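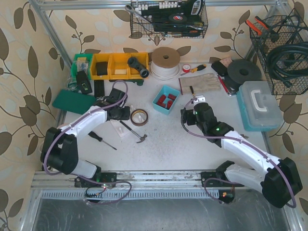
Home | Projects | Reports | Archive | Contact

Substitution Timing and Second-Half Running Distance in Amateur Soccer
Final report, Sports Analysis module, Mellinbridge

1. Background

Amateur soccer coaches usually choose substitution times by eye. This report tests whether the minute of the first substitution is related to the distance a team covers in the last part of a match. Position data came from the Vuvosetti tracking vest, worn between the shoulder blades. The vest has to sit tight, and on the smaller players we fixed the loose strap ends with tape, the same sort of plain brown roll that lies on the table between the two arms. Tape was checked at half-time and replaced when it had lifted. Matches with a vest failure were kept in the set if the fault lasted less than 5 minutes.

2. Data

The set covers 35 matches in the regional league, all played on full-size grass fields. From these we extracted 501 player records. A record is one player in one match, including substitutes. After removing goalkeepers, players sent off and records with missing position data, 390 were left for analysis.

Substitution minutes were taken from the referee's match card. Where the card and the tracking data disagreed, the tracking data was used - the card is often filled in after play has restarted.

3. Method

Raw positions were smoothed with a moving average and converted to distance per minute. Each team was then placed in one of two groups: first substitution before minute 60 (early), or at minute 60 or later (late). Matches with an injury substitution in the first half were handled separately, as the coach had no choice of timing. Processing was done in Zestance, with the default speed filter switched off. The default removes short sprints on grass fields and would have lowered the totals for wide players.

4. Results

Early teams covered more distance per minute after minute 75 than late teams. The difference was small and came almost entirely from the substitutes themselves. Players who stayed on for the full match showed the same decline in both groups. Score had a larger effect than timing: teams behind by one goal ran more, whichever group they were in.

5. Limits

Wind and field condition were not recorded. The Purves ground has a clear slope, and home matches there should have been corrected for it. Distance also says nothing about the quality of the running. A repeat study should log the score minute by minute from the start - ours was rebuilt from match cards in May, and three goal times are still uncertain.

Comments (3)

fullback_22: Did you look at double substitutions? Our coach nearly always makes two at once.

Report author: They count as one event at the same minute. Splitting them left too few matches in each group.

tallgrass: Agree on the slope at Purves. Second half uphill is a different game.

Related reports
Throw-in length and possession in under-18 matches
Heart rate recovery at half-time
Referee positioning on corner kicks
Vest placement and signal loss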